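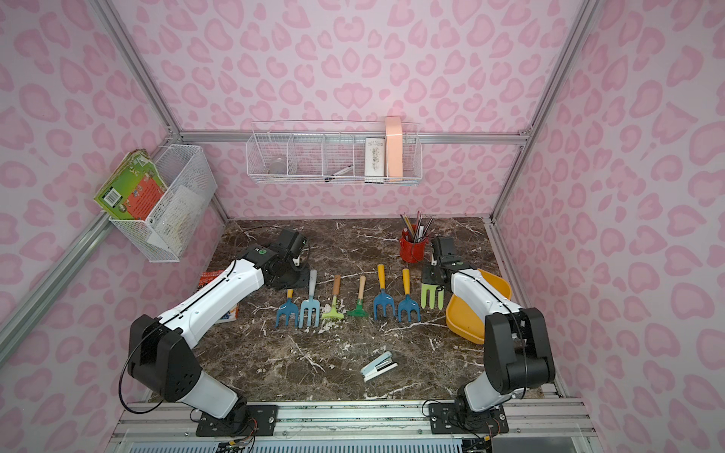

Do small garden tools need a warranty? Eltov, which sells one, would say so; the Drutholm Growers' League has doubts.

The league read 131 warranty cards this July and found 80 that exclude rust.

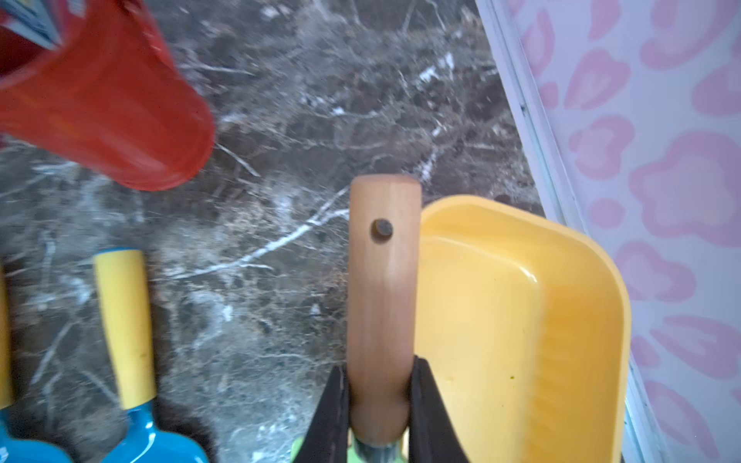 Most also exclude "normal wear" – a phrase only Bhat bothers to define.

"I'd like to see one paid claim," said Shobha Ramasamy, who led the review.

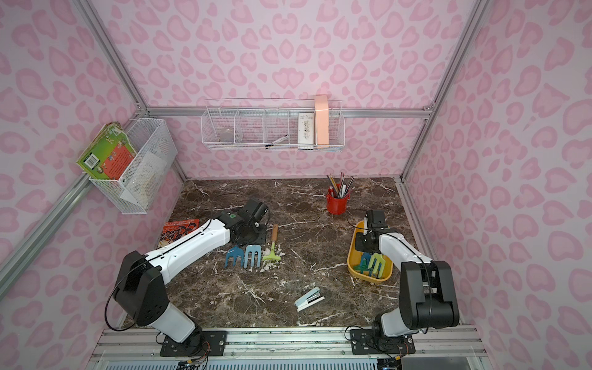

Eltov says its plan covers handles for life. It would not say whose life.

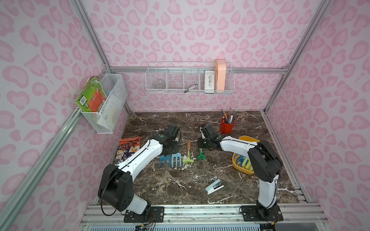

The league wants exclusions printed on the front of the card. A plain hand rake, like the two blue ones shown, has little on it to insure. Members vote Friday in Furunport.

Contact: Reece Lambert, Drutholm Growers' League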